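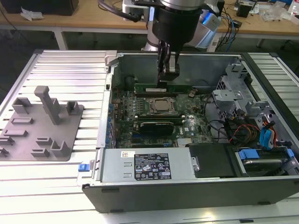 4. Moving your licence to another computer

This section is for users of Pukel Mail Archive, Technician or Home licence, who want to use the program on a different computer. If you only want to install a newer version on the same computer, go to section 5.

Before you start

You need the following:
– your licence key (it is in the order message from Flonilance, and it starts with the letters PK)
– the e-mail address with which you bought the licence
– an internet connection on both computers
– the rights of an administrator on the new computer

Note: One Home licence can be active on 2 computers at the same time. One Technician licence can be active on 32 computers. If you have not reached this limit, you do not need to release the old computer and you can start from step 6.

4.1 Release the licence on the old computer

1. Open Pukel and wait until the status line shows Ready. If an archive job is running, let it finish first.

2. Make a copy of your settings. Choose File, then Save settings as, and select a folder outside the program folder. A USB stick is also good. The file has the ending .pks.

3. Choose Help, then Licence. The window shows the last characters of your key and the name of the computer.

4. Click Release this computer. The program asks for your e-mail address. Write it exactly as in the order message.

5. Wait for the message Licence released. Close the program, and do not remove it yet from the computer.

Caution: Releasing the licence does not delete your archives, but removing the program with the option Clean all does delete them, if they are kept in the standard folder. Please copy the archives to another place before you use this option.

4.2 Activate on the new computer

6. Download the installer from your customer page. Do not copy the program folder from the old computer. The program will open, but it will stay in trial mode and it will export only the first 2,000 messages of every mailbox.

7. Start the installer and accept the proposed folder. When you are asked about the Liao search add-on, select it only if you used it before. It can be added later from the Tools menu.

8. Open Pukel, choose Help, then Licence, and paste the key in the field. Be careful that there is no space before or after the key – this is the most frequent reason for the message Key not valid.

9. Click Activate. The trial text in the title line disappears after the next start.

10. Choose File, then Load settings, and select your .pks file. Passwords of mailboxes are not in this file and you have to enter them again.

Note: A key which was bought with a discount code works the same as any other key. You do not have to enter the discount code again.

4.3 If the old computer does not work any more

Log in to your customer page, open My computers and click Remove beside the name of the old computer. You can do this 3 times in one year. After that, please write to the Skirkby support desk from the address of your order, and give the name of the computer as it is shown in the list.

Changing the memory or the graphics card does not affect the activation. After a change of the motherboard the program sees a new computer, and steps 8 and 9 must be repeated.

Section last changed: Nov 8, 2022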